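Robot on the packing side, what changed for your people?
Forum: Shop floor and warehouse > Automation at work

kang_shiyu
Hello all. I work as shift lead at Clenar, we pack and send small orders. In May the company put a robot arm with a two-finger gripper in our back area, with software from Rundel. Before, two persons did the picking by hand in each shift. Now it is one person plus the arm, and the second person was moved to returns.
My question is about the people, because the manager asks me only about the speed. My colleagues say they feel like babysitters of the arm. They stand, they wait, they correct. In the evening they are more tired than before, and I did not expect this. 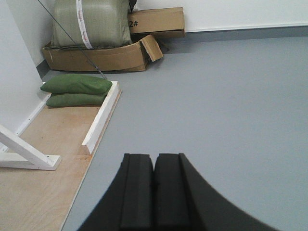
Another thing is the talking. When two persons worked together they trained each other without any plan. A new colleague now learns from a sheet of paper with 402 lines of error codes. Has somebody solved this?
Shiyu Kang

palletjack_dee
We had the same at Rothe. Waiting is work, and your manager should count it as work. Rotate people every two hours, no exceptions. Our sick days went down after we did that.

oldbelt
Disagree with Dee. Rotation every two hours means no one ever knows the machine well. Give it to one person who wants it, and pay that person more. We tried rotation and got 3 people who each knew a third of the job.

palletjack_dee
And when your one person goes on vacation?

oldbelt
Then you train a backup. Same as with the forklift.

kang_shiyu
Thank you both. The pay is a good point, and I am a little ashamed that I did not think of it first. The person at the arm has the same wage as before, but now she also has to decide when to stop it and when to call the technician.
About rotation I am in the middle. Two hours is too short for us — the handover alone takes ten minutes.

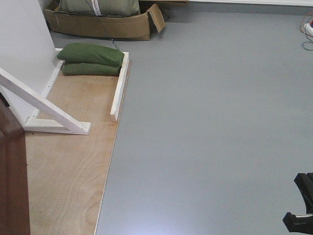
I also asked the two colleagues directly. One likes the new work, she says her back is better. The other wants to return to hand picking and says so every Friday. For him the pride was in being fast, and now the arm decides the speed.

m_tolland
Your second colleague is not being difficult. We do 3000 parcels a day at Duranex and our quickest packer quit six months after the arms came in. Same pay, same hours. She said there was nothing left to be good at.

oldbelt
Or she got a better offer. People leave warehouses all the time.

m_tolland
She told me the reason herself, so I will go with that one.

kang_shiyu
Please stay friendly :)
A small update. I cut the error sheet down to one page with the codes we really meet. The first hour of each shift now has two persons in the area again, so the new ones can ask questions. The manager accepted it as a trial. I also sent him the question about the wage, in writing, and I wait for the answer. 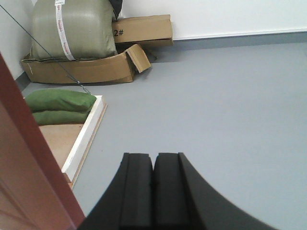
Our back area, with the gripper and the green sandbags.

palletjack_dee
One page is smart. Did the people who run it choose the codes, or did you?

kang_shiyu
They chose. I only typed it. They want also a line for writing remarks at the bottom, so I will add this before the next shift.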